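Siltow starts taking orders for its tidy-up service

4 January 2018

If you've been waiting for the folks at Siltow to put a price on their walking helper, good news, it finally has one! The company opened orders this morning for Mito, a two-legged robot you rent by the month, and I got to spend a happy 45 minutes with it at their shop in Zumville.

The deal goes like this. You pay 3000 dollars a month, that covers the robot, setup and repairs, and you sign up for at least 3 months. (Buying one outright isn't an option yet. I asked twice.) Siltow is going after stockrooms and small repair shops first, the kind of places where stuff piles up in bins and somebody has to sort it out at closing time.

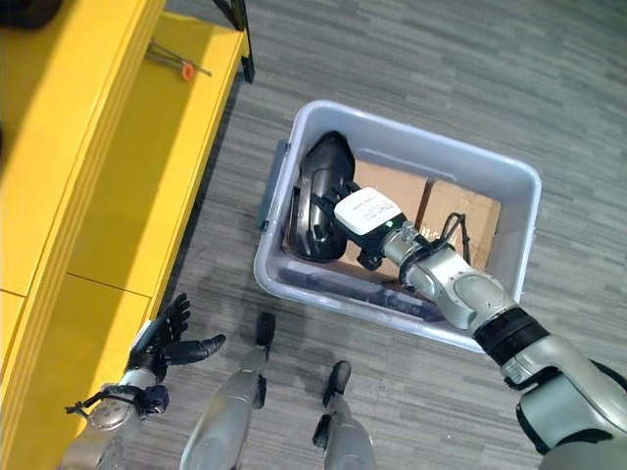 Mito's right hand with a black part at the storage bin, next to the yellow shelves.

I loved watching the hands. They have real jointed fingers, and the robot can work with one while the other just waits, open. It's slow, though. I could've cleared a bin in the time Mito spent making up its mind about one piece, and my feet were getting tired before its were.

Hala Abdelaziz runs the rental side, and she was pretty upfront about the speed when I brought it up. "You're not paying for fast," she told me. "You're paying for it to keep going after you lock up." She says the trial units handled 2663 pickups in December, and that the ones they dropped were mostly thin, floppy things like bags and gloves. I'd have liked to see the misses broken out by type, but she didn't have that handy.

The first customer is Masanja, the bike parts place over on the east side of town, and they get theirs later this month. I've already asked if I can stop by and bug them once it's settled in. Orders go through the Siltow front desk for now, a web form is on the way, and delivery inside Zumville is free.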